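The desk by the brick wall

Sun 11 October

I have finally moved my desk, and I am so pleased with it that I've been walking in and out of the room all weekend just to look!

If you've been reading for a while you'll remember the February post where I complained about working with my back to the radiator, one elbow against the bookcase, in a corner that got dark by three. Ans Jansen left a comment saying "why don't you just put it against the bricks?" and I wrote back something very sure of myself about outlets. Ans, you were right. It took me eight months and an extension cord.

The brick wall is the reason I took this place. It's a low one, red-brown, with a white ledge along the top and plain white wall from there up to the ceiling. For ages I kept it clear like it was a museum piece (apart from the bikes, the boxes from Studel and a rolled-up rug), and all that time the best background in the apartment was sitting behind a pile of stuff.

So on Saturday everything came out. I swept the wooden floor, went over the bricks with a dry brush, which brought down an amazing amount of dust, and then did the floor all over again. Lesson learned: brush first. The desk is the same white one I've always had, 63 inches from end to end, and it went in with room to spare. I wiped the top with warm water and a drop of dish soap, and the coffee ring I'd given up on came right off.

Then the fun part, deciding what goes back. I had a whole shoebox of pens. I tried every one on the back of an envelope and kept the ones I like writing with. The label maker went to Yanti Hartono, who was thrilled, and the in-tray I never put anything in went to the thrift store. My rule for now is that the only thing allowed to live on the desk full time is flowers. White ones, with plenty of green, in the little clear vase, pushed toward the far edge so I don't knock them over reaching for a book. 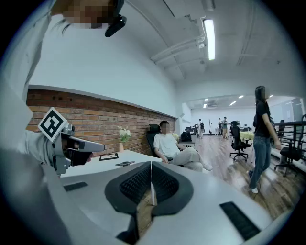
Don't brick walls make a desk messy? Mine shed a bit of grit the first evening after brushing, and a quick wipe with a damp cloth took care of it.

I still need a lamp. Moataz Helmy has offered me a clamp one that would fit the edge of the desk, and I've also got my eye on a floor lamp at Brurnik for 40 dollars, which would leave the top clear. I'm leaning toward the floor lamp. The extension cord needs some clips too, so it can run neatly along the bottom of the bricks, and I'm picking up a pack on Tuesday after work.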